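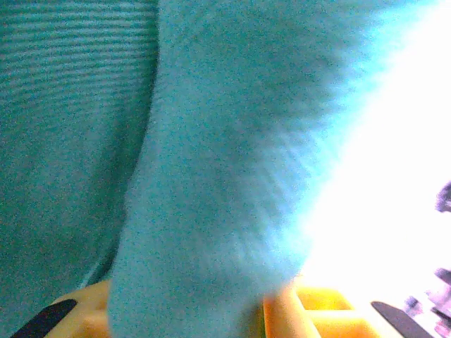
What do you do with fabric?

We wash it, sort it, mend it where it's worth mending, fold it and send it back. Most of what comes through the door is household stuff: fleece blankets, dressing gowns, jumpers, towels, cushion covers and soft toys.

About us

Millo is a laundry and mending workshop in Grovisbridge. We opened in a single room behind the Harb Street shops and moved to the present unit when the folding tables no longer fitted. The unit has 3000 square feet of floor, split between washing at the back, drying in the middle and a long bench for sorting and folding by the front windows. The mending corner is next to the bench and gets the best of the daylight.

There are 10 of us. Eun-seong So runs the workshop and trains new starters. She came from a knitwear factory and still does most of the difficult repairs herself, mainly cuffs, neckbands and anything where the ribbing has come away from the body of the garment.

How we sort

Everything is sorted by hand before it is washed. Colour comes first, then weight, then surface. Ribbed and smooth pieces can usually go together. Fleece and plush go in a separate load, as they pick up lint from towels and are slow to give it up again. They are washed at 30 degrees with a small amount of liquid and no softener. Softener flattens the pile.

Things made of more than one fabric are treated as the more delicate of the two. A ribbed top with a fleece lining is washed as fleece. If the care label is missing we test a corner on the inside and ring you if we are unsure.

How we fold

Blankets are folded in half twice and then in three, with the open edges inside. Jumpers are folded with the arms across the back. Thick plush things are stacked no more than four high so the bottom one doesn't come home with a crease in it. We don't use plastic bags for returns. Your order comes back in a cotton sack with a numbered tag, and we ask for the sack back next time.

Mending

Loose seams, pulled threads, small holes and missing buttons are done on site. Matching thread is harder than people expect, greens and blues in particular, and we keep 552 reels in the mending corner for that reason. If we haven't got the shade we will show you the nearest one before starting. Zips are sent out to Cladard, who have the right machines for them, and this adds a week.

We don't take leather, suede, wedding dresses or anything with electrics in it.

Bringing things in

Drop-off is at the front counter, Monday to Friday from eight until half past five and Saturday mornings until noon. Please empty the pockets. Tell us about stains when you hand things over, and what caused them if you know. Ordinary washing is ready in two working days. Mending is usually ready within the week, longer in September when the school uniforms come in.

Collection and delivery covers Grovisbridge and the villages on the Harb side of the river. The van goes out twice a week. To book, ring the counter on extension 3698 or leave a note with your last order.

Prices are on the board by the door and on the price list page.

Page last updated Jul 21, 2020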